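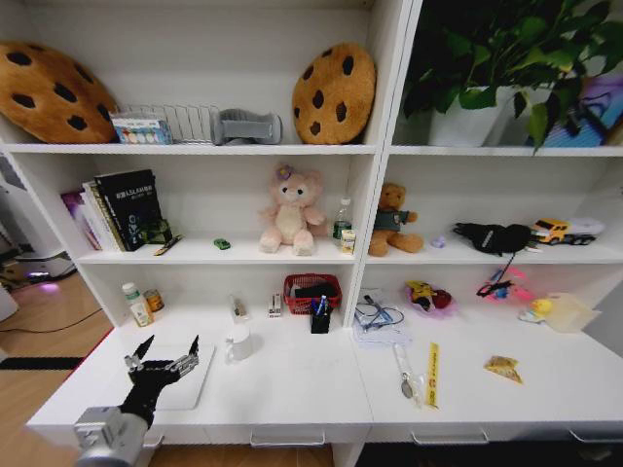
Start with the stuff you'd miss if somebody moved it, Eero Tikkanen told me when I said I had no idea how to write a whole project about a shelf. He also said that most people put things down wherever their hand happens to stop, and then call it a system later. I wrote that second bit on a sticky note and it more or less became my research question.

So my project for the Everyday Spaces course at Stallow is about the white shelves over the long desk in our study room. I wanted to know if people who use a mixed-up shelf (books, plants, plushies, a drink, whatever) remember where things are, and if they'd change anything. The limit for the full write-up was 3,000 words and I went way over the first time, so please know that this is the slim version!

What I did

I asked 11 people from my dorm to sit with their backs to the shelves and sketch them from memory on plain paper. I didn't care about drawing skills at all, and I said so more than once. After that they turned around, and I gave them up to 40 seconds to find something small that I named. Then we just talked. The talking part was supposed to be short and it never was.

I handed in my proposal in October and spent way too long after that worrying about what counts as an "object." Is a bottle part of the shelf or is it just somebody's bottle? I decided that if it's standing on the shelf, it's in.

What people remembered

The cookie cushions, every single time. They're big and round and they look like chocolate chip cookies, so I guess that's fair. The leafy plant in the white pot came up a lot too, and people drew it much bigger than it is, with leaves going everywhere. Parsa gave it practically half the page.

The brown teddy in the green top was another easy one. The pink plush got remembered as pink, but nobody could agree on what animal it was, and there was a pretty heated discussion about that which I did not manage to keep on topic.

The wire rack was the surprise for me. It's silver, it's right there on the top shelf, and hardly anybody drew it. One person told me she'd been looking through it for months and never at it. I liked that a lot.

Small things went badly. The tiny green toy car was my favorite to ask for, and people kept looking on the top shelf when it was in the middle. The pen was almost as hard, even with the books near it as a pretty good landmark. The black book with white lettering did get drawn, just usually in the wrong bay. 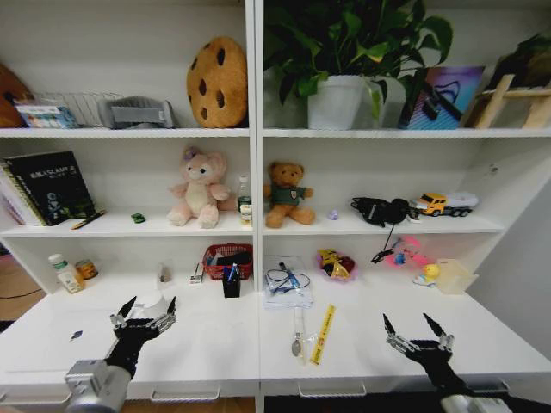 What people would change

I expected everybody to want bins. Zesard did, and had a whole plan with labels, but the rest mostly wanted little fixes. Put the pen in a cup. Give the small box on the top shelf a spot where you can reach it. Somebody wanted the bag with the dangling strap on a hook, and somebody else said no way, the strap is how I find it.

Nearly everyone wanted the desk surface left alone for work. I agree with them, though I'm the worst offender when it comes to dumping things on it.

What went wrong

My plan had 4 weeks of sketching and I lost one of them to a cold. I also named the objects out loud in a different order for different people, which my adviser at Clerivell Hall circled in red. She's right. If you hear "teddy" first, you get a confidence boost, and if you hear "toy car" first you get grumpy.

The other problem is that my people all knew the room already. I'd love to try it with somebody who has never been in there, and maybe let them look for one minute before they draw. The sketches are in a folder at the front desk if anyone in the course wants to borrow them, but I need them back by 22nd February for the display.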